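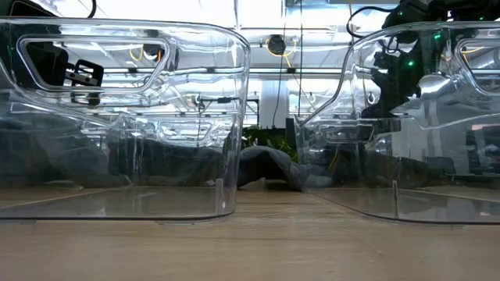
# The Slow Return of Front Street

Grornside used to have a downtown that people drove past on the way to the river. The buildings were there, most of them brick and two stories tall, but the ground floors were dark and the upstairs windows had been painted over from the inside.

Rodel Barredo bought one of them anyway. His shop, Wutent, sells kitchen goods, storage and hardware in the old shoe store at the corner of Front and Mill. The first winter was hard. He worked the register alone and did alterations to the building at night.

"The rent math was the only part that made sense," Barredo says. "I figured I could last two years. That was seven years ago."

What helped, according to most of the owners on the block, was a change in the way the city handled empty storefronts. A building owner can now apply for a grant of up to $3000 toward a new front door, windows or a sign. The money doesn't cover a full renovation, and it was never meant to. It pays for the part of the building that people see from a car.

The program has paid for work on 41 storefronts. Some of those have since changed hands, and a few are empty again. The row between Mill and Water is full for now.

Karppinen, the bakery two doors down from Wutent, used its grant on a wider entrance and a bench. The line on summer mornings runs past the bench and in front of the barber's, which led to some words between the two businesses in June. They settled it by moving the bench.

Parking is the complaint that comes up most often. The lot behind the old bank holds plenty of cars but has no lights at the back, and shoppers avoid it after dark. Street spaces have a two-hour limit. Barredo would like to see the first 15 minutes set aside for pickups, with a few marked spaces on each block.

"People come in for one thing," he says. "A hinge, a lid. They don't want to circle for it."

The next test is Flornotis, a furniture maker that has signed a lease on the bank building itself. It plans a showroom on the ground floor and a workshop behind — the largest new tenant downtown in over 15 years. The opening was pushed back once because of the roof. Owners on Front Street expect it to bring in shoppers from out of town, and they also expect it to make the parking worse.

Applications for the next round of storefront grants close on August 15, 2025. Barredo has put in for a new awning. The old one leaks over the door.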